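제품 지원 > 산책로 안내 설정 > 사용 설명서 > 4장 옹벽 구간 점검과 등록

분류: 시설 관리 / 보행로·옹벽
공유 12 | 댓글 16

4장 옹벽 구간 점검과 등록

이 장은 Sateo 시설 대장에 돌로 쌓은 옹벽과 그 아래 보행 띠, 접한 포장면을 한 구간으로 등록하는 순서를 다룹니다. 대장 프로그램의 설치와 계정 만들기는 2장, 측점 표식 붙이는 방법은 3장을 보십시오. 콘크리트 옹벽은 5장의 양식을 사용합니다.

4.1 준비물

- 줄자(20m 이상)
- 측점 표식과 분필
- Sateo 점검표 B형
- 균열 폭 자
- 손전등, 장갑, 안전 조끼

점검표 B형은 구간마다 한 부씩 씁니다. 구간 번호는 현장에 나가기 전에 적어 두십시오. Thongdee 지구의 기존 구간은 486번까지 사용했으므로 새 구간은 그다음 번호부터 붙입니다.

주의: 차량이 다니는 포장면에서 작업할 때는 두 사람이 한 조로 움직입니다. 한 사람은 기록하지 않고 차량만 살핍니다.

4.2 구간 나누기

1. 옹벽의 높은 쪽 끝을 시점, 낮은 쪽 끝을 종점으로 잡습니다. 양쪽 높이가 같으면 진입로에 가까운 쪽이 시점입니다.

2. 시점에서 종점을 바라보고 섭니다. 옹벽이 왼쪽이면 L, 오른쪽이면 R로 적습니다.

3. 옹벽, 연석과 보행 띠, 포장면을 가로 방향으로 나누어 각각 A, B, C로 표시합니다. 옹벽 위쪽의 수목은 D로 적되 길이는 재지 않습니다.

4. 종점 방향을 보고 현황을 살핍니다. 아래 네 장은 모두 L 구간이며, 돌 옹벽이 멀어질수록 낮아 보입니다.
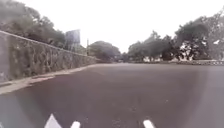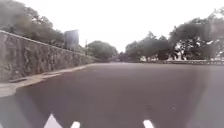
옹벽 너머의 회색 판과 가는 기둥은 기타 시설 칸에 적습니다. 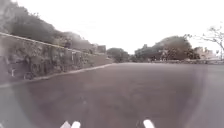
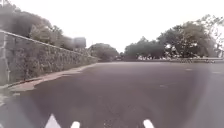 5. 옹벽 상단의 선을 눈으로 따라가며 꺾이거나 내려앉은 곳이 있는지 봅니다. 원근 때문에 낮아 보이는 것과 실제로 높이가 줄어드는 것은 구분해야 합니다. 높이는 반드시 측점에서 재어 기록합니다.

6. 측점은 시점에서부터 12m 간격으로 잡습니다. 마지막 측점과 종점 사이가 짧게 남으면 앞 측점에 합칩니다.

4.3 옹벽(A) 점검

1. 측점마다 연석 윗면에서 옹벽 상단까지 높이를 잽니다. 소수점 아래 한 자리까지 적습니다.

2. 돌 사이 틈을 살핍니다. 틈에 난 풀과 이끼는 '식생'에 표시하고, 뿌리가 굵어 돌이 밀린 곳은 '변위'에도 함께 표시합니다.

3. 색이 짙은 얼룩은 손으로 만져 보고 젖어 있으면 '누수 의심', 말라 있으면 '변색'으로 적습니다. 비가 그친 직후에는 이 항목을 비워 두고 다음 점검 때 채웁니다.

4. 벽면에 붙은 관이나 기둥은 위치와 재질을 적습니다. 용도를 모르면 '미확인'으로 둡니다. 짐작해서 배수관으로 적은 기록이 많아 11월 개정판부터 이 칸을 따로 두었습니다.

주의: 흔들리는 돌을 발로 밀거나 빼내지 마십시오. 분필로 표시만 하고 물러납니다.

4.4 보행 띠(B)와 포장면(C) 점검

1. 보행 띠의 폭을 측점마다 잽니다. 넓어지거나 좁아지는 곳은 측점이 아니더라도 추가로 잽니다.

2. 연석과 포장면이 만나는 이음을 따라 걸으며 벌어진 곳을 찾습니다. 폭 자의 눈금을 그대로 적습니다.

3. 포장면은 옹벽 쪽 3m까지만 봅니다. 나머지는 Galton 도로 대장에서 관리하므로 중복해서 입력하지 않습니다.

4. 노면 표시가 있으면 종류와 상태를 적고, 없으면 '없음'에 표시합니다. 칸을 비워 두면 저장되지 않습니다.

참고: 흐린 날에는 포장면의 얕은 균열이 잘 보이지 않습니다. 의심되는 곳은 손전등을 낮게 비추어 다시 확인하십시오.

4.5 대장에 입력하기

1. [구간] > [새로 만들기]를 누르고 점검표의 구간 번호를 입력합니다.

2. 시설 종류에서 '석축'을 고릅니다. 한 번 저장하면 바꿀 수 없습니다.

3. 측점 값을 차례로 넣습니다. 한 화면에 측점 16개까지 들어가며, 그보다 많으면 [다음 쪽]을 누릅니다.

4. D 항목에는 가지가 옹벽 위로 넘어온 정도를 상, 중, 하로 넣습니다. 나무 종류는 적지 않아도 됩니다.

5. [검토 요청]을 누릅니다. 담당자 Wichai Hemmin이 확인하면 상태가 '등록'으로 바뀝니다. 반려된 항목은 붉은색으로 표시되며 그 항목만 고쳐 다시 요청합니다.

참고: 종이 점검표는 등록 후에도 버리지 말고 Pesa 보관함에 구간 번호 순서로 넣으십시오.

최종 수정 2020-02-16

태그: 석축, 옹벽 점검표, 측점, 시설 대장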